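Chapter 3
Wearable Input Kits

A teleoperation kit turns the motion of an operator's hands into commands for a remote arm. This chapter uses one commercial product, the Nuletti kit from Wostari, as its running case. Section 3.1 covers the parts list, and Section 3.2 covers calibration.

The kit is sold as a pair of gloves with a mount for a tracked controller on the back of each hand. The glove reports finger bend; the controller reports where the hand is and how it is turned.

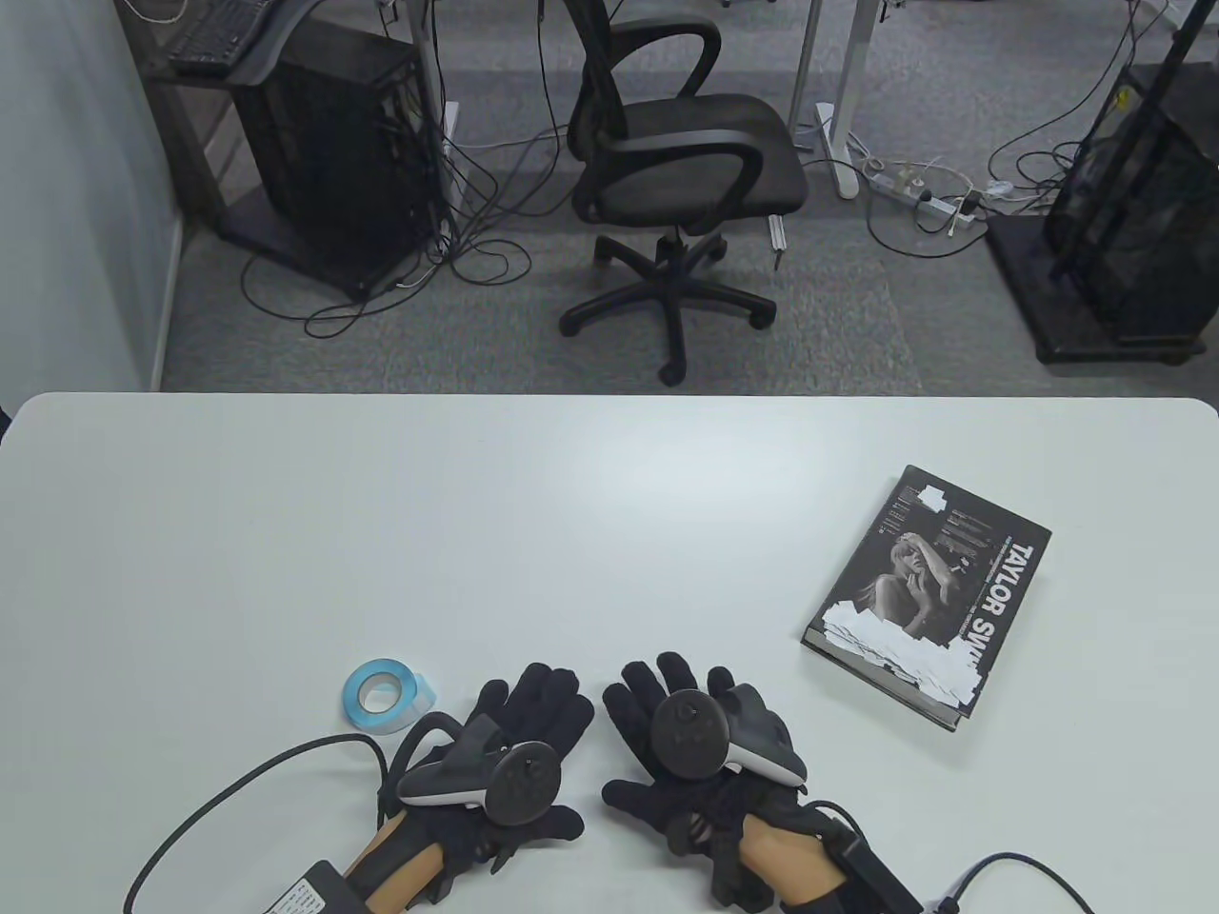
The two data streams run on separate clocks and must be aligned before use. In bench tests by Senga Hepburn, the offset between them was 14 milliseconds at startup and grew to over 69 in a long session. Methods for correcting this drift are given in Section 3.3.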